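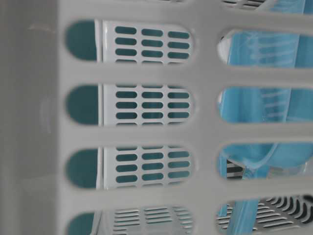

4. Evaluation of the Trillent kit on perforated household containers

4.1 Setup

The Trillent kit is sold by Sovow as a ready package for small laboratories and light sorting work. It contains a two-finger gripper, a fixed camera with a mounting arm, a calibration plate and a software license for one workstation. We bought the kit at the normal price and used it with the arm that was already installed in our laboratory in Wadulmont. The seller did not take part in the tests and did not see the results before submission.

The task was to pick plastic baskets and bins from a shared work area and to place them on a shelf. We selected this class of objects because the product sheet of the kit lists "open and slotted containers" among the supported items, and because such items are difficult for depth cameras. A wall with many openings gives two or more surfaces at almost the same image position. The software must decide which surface belongs to the object in front, and the gripper must close on that surface and on no other.

Figure 3. View from the fixed camera at close distance. The light gray front wall has two columns of oblong openings. Through the left column a white panel with small holes is seen, with teal behind it, and through the right column mostly a light blue plastic object. Focus is softer on the nearest ribs than on the white panel.

Figure 3 explains well why the task is hard. The panel behind the front wall has its own pattern of small holes, and the color seen through them belongs to still another surface. In the lowest opening of the left column the pattern is different again, with thin horizontal slits. A method which searches for repeated texture will find several grids in one view, and the sharpest of them is not the nearest one. We consider this the most important difference between our test and the demonstration material of the seller, where each container stands alone on a dark mat.

4.2 Procedure

We recorded 1,278 attempts with the default settings. Of these, 1,000 attempts were made with mixed containers, where one item could stand behind or inside another one. The remaining attempts used single containers and served as the reference. An attempt was counted as successful if the container was lifted, moved to the shelf and released without help from the operator. The lamps in the room were the same in all sessions and the window blinds were closed.

For comparison we used the Zanetti segmentation module, version of November, which can be loaded in the same software. We did not retrain either module. The gripper force was kept at the factory value, although the manual allows to change it.

4.3 Results

In the mixed condition the kit completed 598 of 1,000 attempts. We examined the failed attempts one by one from the log files. In 323 of them the selected grasp point was on a surface behind the front wall, so that the fingers stopped against a rib or entered an opening without holding anything. The other failures were divided between slips during lifting, collisions with a neighboring item and time limits of the planner.

With single containers the failures on a rear surface almost disappeared, and most of the lost attempts were slips. This agrees with our expectation that the gripper itself is adequate and that the weak part is the depth selection. The Zanetti module chose the front wall more often, but it needed a longer time for each view, and for pale semi-transparent plastic it sometimes returned no region at all.

4.4 Remarks for users

The mounting arm of the camera is stable and calibration can be done by one person in less than an hour. The plate should be cleaned before use, as fingerprints disturbed the corner detection two times. The setting named "near surface priority" is disabled on delivery and is described only in the appendix of the manual. We did not include it in the main test, but in a short trial it removed a part of the rear-surface errors. Users who work with slotted walls should enable it before they judge the kit. The price of the license renewal was not known to us at the time of writing.

Related items
Force limits of low-cost two-finger grippers
Depth errors on semi-transparent plastics
Calibration plates for fixed cameras: a short comparison
Shelf placement with partial views

Published online 22 May 2019 | Contact the editorial office | Terms of use | Back to top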